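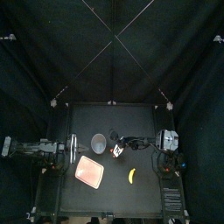

Final report: loss of position on the right arm of the two-arm cell

1. What happened

Our project was to have two arms clear a small table, with the left arm holding a bowl steady and the right arm putting a toy banana into it. In the ninth week the right arm began to miss. It closed its gripper beside the banana, and on one run it pressed down on the rim of the bowl until the joint current limit stopped it. Nothing was damaged, but we stopped all two-arm runs that afternoon and wrote it up as a safety matter.

2. Looking for the cause

We first blamed the Tedesco calibration script and spent 4 days on it. The script was fine. We then ran the right arm alone, out and back to the same point, 60 times. The error stayed small for the first 33 runs and then jumped in one step – a slow drift would have pointed to heat.

The step came from the shoulder encoder cable. The Brimar connector had not been latched fully when we refitted the arm, and at full reach the cable pulled on it. The controller lost counts for a moment, carried on with the wrong position and gave no error.

3. What we changed

The cable now has a clamp and a longer loop. The Dondex controller is set to stop both arms if the encoder signal drops, and the marker by the gripper is checked against the expected position before each run. Speed is limited near the bowl.

4. What is left

We have not tested the stop with both arms moving at full speed. The next group should do this in January before going back to the full task. The emergency stop wiring was not changed.

Submitted 19 December 2025

2 comments · 5 shares

Related reports
Plusora gripper pads: wear after repeated picks
Setting joint current limits on small arms
Cable routing notes for the two-arm cell

Contact the project office | Back to top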